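一件灰T恤的下半生

二月的第二个星期，Teemu Kallio把衣柜清空，装了四个袋子，拖到小区门口的回收箱前。箱口很窄，一件羽绒服塞了三次才进去。他后来跟我说，那天最难处理的是T恤：没有破，颜色也还行，只是领口松了，穿出门不像样，扔掉又觉得可惜。

这样的衣服，在旧衣分拣行业里有个说法，叫“中间货”。它够不上二手店的橱窗，也不到剪碎做抹布的程度，偏偏数量最大。

Bilska是一家旧衣分拣站，租用城郊的一间老仓库，每天开工前先过磅。我去的那天，前一日的记录还写在门边的白板上：2,555公斤，其中针织类最多。分拣员站在长台后面，拿起一件，翻领口，看腋下，摸下摆，然后甩进身后的笼车。熟手处理一件T恤只要几秒钟，新人要慢得多，主要慢在犹豫。

棉和混纺的手感不同，这一点书上写得清楚，手上却要练。纯棉洗过多次会发硬，边缝容易扭，平铺时侧缝跑到前片来；掺了涤纶的料子挺一些，起球也更明显。麻灰色是另一回事。它由深浅不同的纤维混纺而成，不靠匹染，旧了之后颜色变化小，污渍也不显眼，所以在中间货里占便宜，常常被分到较高的一档。

分完档，能再穿的衣服要检查、折叠、打捆。折叠看着简单，站里却专门为它写过一页纸的规定：先铺平，后片朝上，抹开褶皱，袖子收进衣身，再对折。规定贴在墙上已经卷了边。老员工大多不看，各有各的折法，只要最后的尺寸能装进箱子，组长也不管。
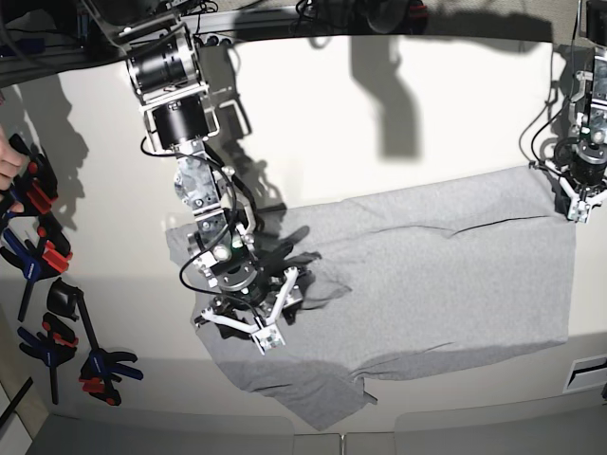
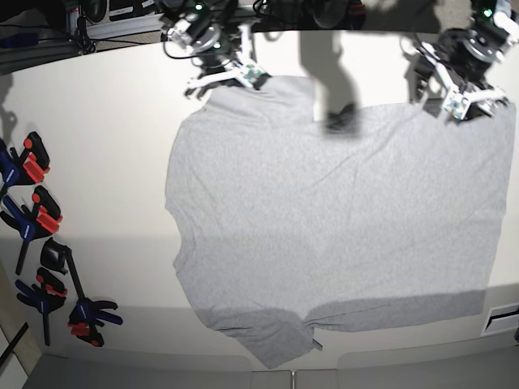
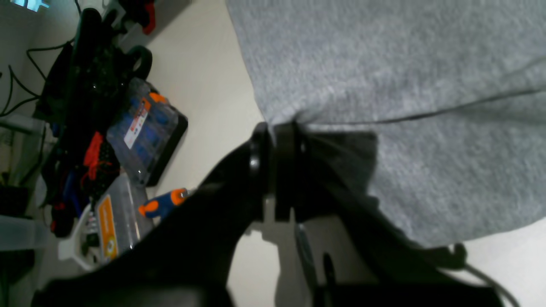
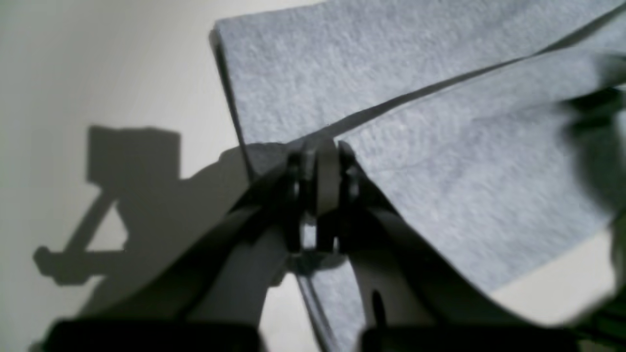
台面上的灰色织物，以及近处看到的料子。

打好捆的衣服并不都留在本地。Bilska的货一部分供给城里的二手店，一部分卖给批发商Peton，再由对方按品类转手。批发价按公斤算，T恤和衬衫分开报价，冬装另议。品相稍差的，四年前还有人收，现在要看行情，有时一个月走不动一批，捆好的包就码在仓库北墙下，最高的一摞有74包。

走不动的原因不难理解。新衣越来越便宜，一件新T恤的标价可以低到跟二手店差不多，顾客自然挑新的。更麻烦的是料子本身变薄了。站里一位做了多年的分拣员给我看过两件同样尺码的上衣，旧的那件厚实，领口的罗纹还有弹性，新的那件迎着灯能透出手指的影子，洗过几回，下摆已经成了波浪形。她把新的那件放进了抹布笼。

抹布是另一条出路。Mowat是一家做工业擦拭布的小厂，只收棉含量高的针织品。收来的衣服要先剪掉领子、拉链和硬质印花，再裁成块，按颜色装袋。浅色的价高，印刷厂和木器厂都要，因为不必担心掉色；深色的多半卖给修车铺。一袋40公斤，叉车一次运两袋。厂里的裁剪台是旧的，刀片每周换一次，换下的刀片装在铁皮桶里，满了才叫人来收。

再往下就是开松。布料被撕回纤维状态，做成填充物或者隔音毡。这一步对原料的挑剔程度低，价钱也低，运费稍微一涨就不划算。Korneo的开松车间去年添了一条线，设计产能是每天225包，我去的时候只开了一个班。车间主任的意思是，料不缺，缺的是干净的料。纽扣、金属标、烫钻，哪一样混进去都要停机。他在办公桌抽屉里攒了半抽屉这样的东西，拉开来哗啦响。

至于把旧纤维重新纺成纱，技术上能做，但机械回收的棉纤维偏短，通常要掺进新棉或化纤才够强度。成品可以再织T恤，手感略粗。愿意为此多付钱的品牌有，订单却不稳定。

普通人能做的事并不多，但有几件确实管用。送出去之前洗净晾干，受潮的衣服在袋子里捂上几天，整袋都会有味，到站多半直接报废。鞋子要成对绑好。内衣和袜子很多回收箱不收，投之前看一眼箱身上的说明。拆下来的纽扣可以自己留着，但拆了纽扣的衬衫也就很难再卖给别人穿了。

最后说回Teemu Kallio。他那四袋衣服去了哪里，没有办法查，袋子一进箱子就和别人的混在一起。他倒是改了一个习惯：买T恤之前先翻过来看侧缝，再把领口拉一拉，看它回不回得去。这个春天他只买了一件，麻灰色，料子偏厚，比平时穿的大一号，因为店员提醒他第一次下水会缩。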